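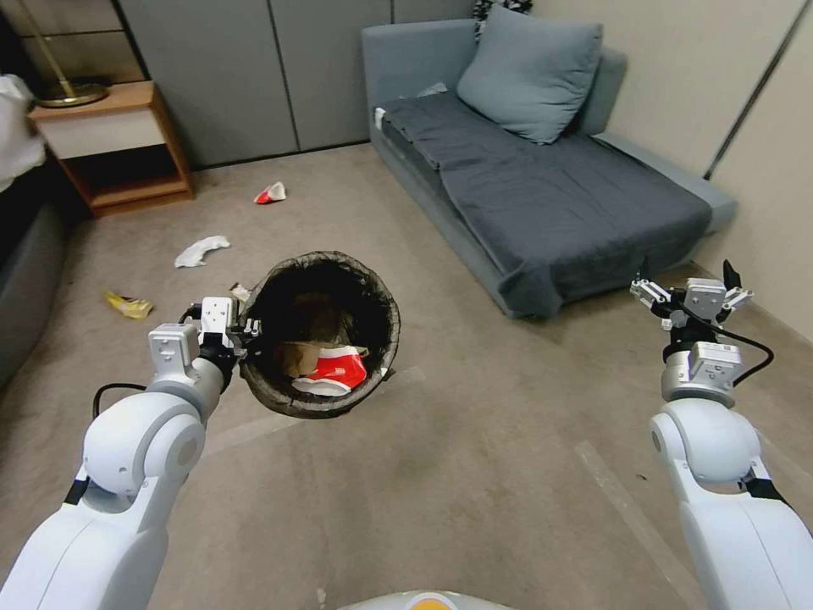
Wastebasket, black liner.

I rent one room on the Vurberg side of town, and since April it has had a hum. It comes on after 11 p.m., holds a steady pitch, and stops before breakfast. Dima Srour, one floor down, hears it too. Ayman Ghanem, across the hall, does not.

First I logged it with a phone app for 23 nights. The peak sat at 80 Hz on every night it was present. Phone microphones roll off at the low end, so I trust the frequency and ignore the level.
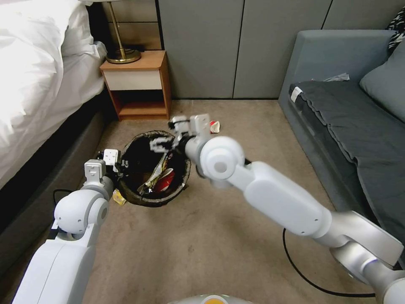 Low-frequency sound in a small room depends heavily on where you stand. Parallel walls produce standing waves, and moving a short distance can take you from a loud spot to a null. Furniture does little about it. I have beige carpet, a bed and a gray-blue sofa with the trash bin between them, and none of that absorbs much at this pitch. Carpet works on treble.

Next I switched off my own breakers one at a time. No change. Afaf Najjar lent me a contact microphone, and the reading was strongest on the riser wall.

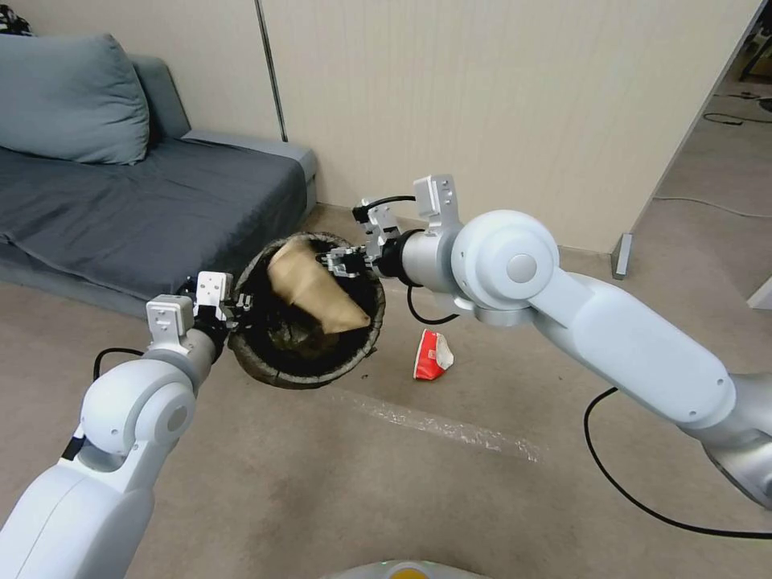

That pointed to the circulation pump in the basement, a Jodura unit bolted straight to the slab. Eugeniusz Piątek from building services agreed to fit 4 rubber mounts under it. The peak dropped on the next log but did not disappear. 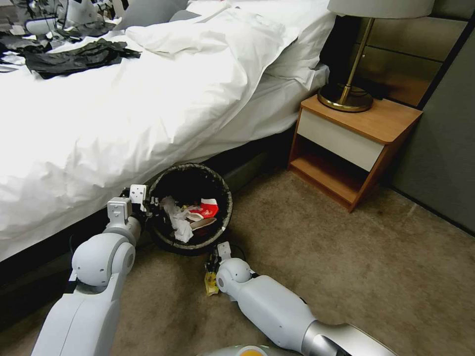 What remains is probably carried by the pipe clamps, which are rigid. I can still find it by ear near the head of the bed. The wooden nightstand is there, so that is where the phone goes for overnight logging, with a folded towel under it. The white duvet over my head removes the hiss from the street and leaves the hum as it was. Clamps with rubber inserts are on order.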